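About Plonance Robot Services

Plonance looks after two-armed robots that work in homes, test flats and training rooms. The workshop is in Brunton, in the back half of a former tile warehouse, and the field bench is at Catham. We do not build arms and we do not write the software that drives them. Our work covers setup, inspection, cable dressing, finger replacement, camera alignment and the records that go with all of it.

The business began as a repair counter for small industrial arms. Household machines started arriving when customers found that a robot set up on a flat bench behaved differently beside a bed or a sofa. Most of those faults were traced to mounting, cabling or calibration. That remains the bulk of the work.

What we maintain

Our standard service item is the Bindona cell, our own name for a two-armed machine together with its head camera, wrist cameras, cabling and the furniture it is expected to work on. We treat the furniture as part of the cell. A mattress has give, a quilted cover has ridges, and a comforter slides over both. An arm that meets its reference points on a steel plate can still arrive low at a mattress edge, and the fingers will then press where they should pinch.

Setup starts at the base. The central column is levelled and checked for movement with both arms extended. The arms are then brought through their range slowly, one at a time, with a technician at the stop button. Joint offsets are compared with the last recorded values. Any joint outside tolerance is re-zeroed and run again before the grippers are powered.

Cable dressing comes next and takes longer than most customers expect. A gripper cable needs enough slack to follow the wrist through its full turn, and enough restraint that the loop does not catch on the edge being worked. We set the loop with the arm in its furthest reach and recheck it with the elbow folded.

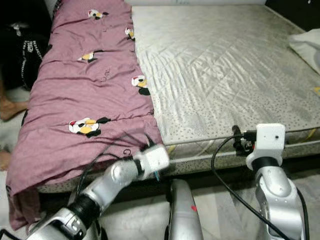 Once the slack is correct, the loop is marked at the clamp so that the next technician can tell whether it has crept. Creep at the clamp is the most common finding at a first return visit. It is corrected on site and noted in the cell book. A cable with a flattened jacket or a visible kink is replaced, regardless of whether it still carries signal.

Fingers and wrist cameras

Gripper fingers are consumables. We inspect the tips, the upper rims and the inner faces, and log wear by position. Scuffing on an outer face is cosmetic in most cases. Wear on the inner face changes how fabric is held, particularly satiny or slippery fabric, and is grounds for replacement. Fingers are always changed as a pair. A new finger opposite a worn one closes off-centre, and the error shows up later as a bunched corner or a dropped edge.

The wrist camera is aligned after the fingers are fitted, never before. Both fingertips should sit level in the view with the work visible between them. If one tip rides higher than the other, the bracket is loosened and reseated. We do not correct this in software. A software offset hides a loose bracket until the bracket moves again.

Cleaning is done with a dry lint-free cloth on the lens and a lightly damp one on the fingers. Solvent is not used on either. Fabric dust collects in the finger roots and is removed with a soft brush at each visit.

The soft goods routine

After mechanical work, each cell is run through a soft goods routine on its own furniture. The routine uses a comforter, a pillow and a small flat item such as a card. Each asks something different of the gripper. The comforter tests reach and pinch on a loose edge. The pillow tests approach height against an object that changes shape on contact. The card tests fingertip contact on a thin item lying on a yielding surface.

We run the routine at 20 per cent of working speed first, then at full working speed. The slow pass is for watching cables and listening to joints. The fast pass is for grip. A technician stays beside the bed throughout, and the floor under the arms is kept clear of loose bedding.

Printed fabric is preferred for the comforter. Motifs give the technician fixed points to judge slip by, and they show whether head and wrist cameras agree on where the cloth is. Plain fabric is used only when a customer's own bedding is plain.

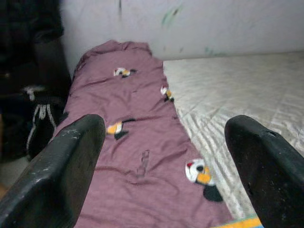
Catham field bench, in a note on the routine, wrote that the slow pass should be repeated whenever a finger pair has been changed, even if the alignment check is clean: "New tips grab sooner than worn ones. You want to find that out at low speed." The procedure was amended in March and the repeat pass is now standard at both sites.

Catham also asked for the card test to be moved to the end of the routine. That request was declined. A failed card test usually points to finger height, and there is little value in completing the remaining tests before it is fixed.

Service intervals

A cell in daily use is visited every 3 months. A cell in occasional use is visited every 4 months, or sooner if it has been moved. Moving a cell voids its calibration record, including a move within the same room. Customers are asked to report moves before the next session and to leave the arms parked until the base has been checked.

Between visits, the customer's own operators carry out a short daily check: arms parked, cables free, fingers clean, lenses clear, stop button tested. We supply the check sheet and a colour-coded wall copy. Operators are not asked to open housings or adjust brackets. Screws on the gripper housing are torqued at the workshop and should be left alone.

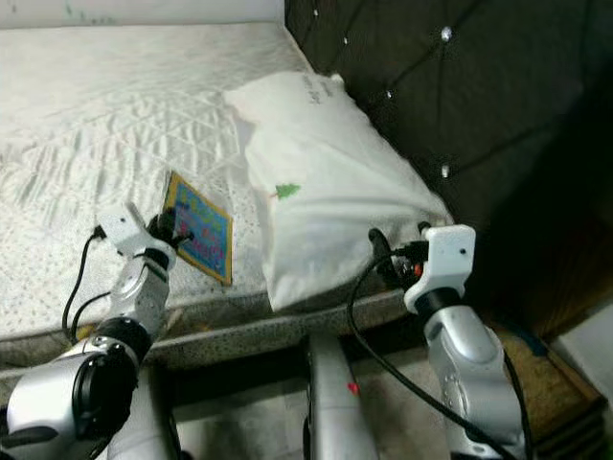
Card and pillow on the mattress, both arms at the bed.

Repairs and spares

Most repairs are completed where the cell stands. Arms come back to Brunton only for joint work, which needs the alignment fixture. A loan arm can be fitted in the meantime — subject to stock — and the cell is recalibrated when it goes in and again when it comes out.

We hold fingers, gripper housings, wrist brackets and cable sets at both sites. Replaced parts are tagged with the cell number and kept for 2 service intervals before recycling, so that a recurring fault can be compared against the earlier part. Customers may ask to have them returned.

Records

Every cell has a book, kept in paper at the cell and copied to the workshop. It lists joint offsets, finger changes, cable positions, camera alignment and the result of each routine. Entries are made on site before the technician leaves. The book stays with the cell if it is sold or transferred.

Visiting and contact

The Brunton workshop receives deliveries from 8 am through the roller door at the rear. Please crate arms in the parked position with the gripper cables disconnected and coiled separately. The Catham bench is open by appointment. Enquiries about new cells should include the floor type, the bed or table height and the reach required on each side.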